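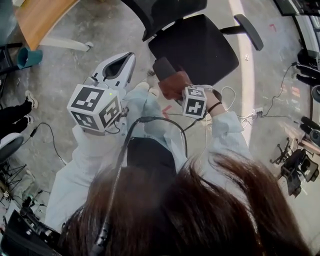 左手に白いハンドグリッパ、右手の甲に小さいほうのマーカーキューブ。黒い椅子の前で。

サイト内検索 キーワードを入力 検索

木曜 作業メモ(共有工房・コンクリ床側)

手持ちグリッパ、通称 Skevel の2号機。今日は組み直した後の動作確認と、右手側キューブの取り付け位置の見直し。

本体
・重量はキューブ込みで308 g。1号機より軽いが、後ろのキューブが大きいので手首に重さが寄る。長く持つと親指の付け根が疲れる。
・前側の溝は変更なし。指の戻りが少し渋い。軸をやすりで当たったら良くなったが、まだ左右で差がある。
・キューブの根元で細い配線が輪になって余っている。引っかけそうなので、次に開けたときに短くする。
・緑のLEDは通電表示だけ。録画中かどうかは今のところ手元では分からない。点滅に変えたいと Uchenna から要望あり。ファーム側で対応できるはず。

右手
・甲のキューブはバンドで留めると、物をつかんで手首を返したときに傾く。薄い台座を1枚かませてみた。ずれは減ったが、汗をかくとまた動く。
・台座の角が甲に当たって痛いと Fatemeh。面取りを大きくして刷り直す。

配線
・長い黒ケーブルは胸の前で弧を描く形になる。腕を伸ばすとグリッパの向きがケーブルに引かれる。肩のあたりで一度留めて、そこから先に余裕を持たせる案。クリップは Rustau の箱に残っていたと思う。
・床のケーブルは電源タップの周りが混みすぎ。右側の三脚へ行く分は壁沿いに回す。歩くところに出さないこと。

マーカー検出
午後に1本通しで記録。全2,593フレームのうち、左のキューブを見失ったのが141フレーム。ほとんどは体をひねって、キューブが上着の袖に隠れた区間だった。袖を折ると減りそう。もう1本は床の映り込みが強くて、途中で止めた。露出を下げると今度はマーカーの黒と影の境が怪しくなるので、照明の向きを変えるのが先。Ogilvie(検出スクリプト)の閾値はまだ触っていない。

右手側は見失った数を集計していない。小さいキューブは遠いカメラだと面がつぶれる。印刷を一回り大きくするか、カメラを寄せるか。大きくするとまた重くなるので、先にカメラの位置を動かして比べる。

作業の流れ
椅子の座面の高さで物をつかんで置く動作。立って机でやるときより腕が前に出るため、ケーブルの長さが足りなくなりやすい。延長は約1,000 mmあれば間に合う見込み。手持ちの在庫では短い。

次回まで
・台座の刷り直し(自分)
・LED点滅(Uchenna)
・ケーブルの肩留め、袖を折って再記録(Fatemeh と)
・グリッパの軸、左右を入れ替えて渋さがどちらに付いてくるか見る
・データは Sisach のフォルダへ。途中で止めた分も消さずに置いておく

軸を入れ替えるときは、先に配線側のねじを緩める。前回それを忘れて線を挟んだ。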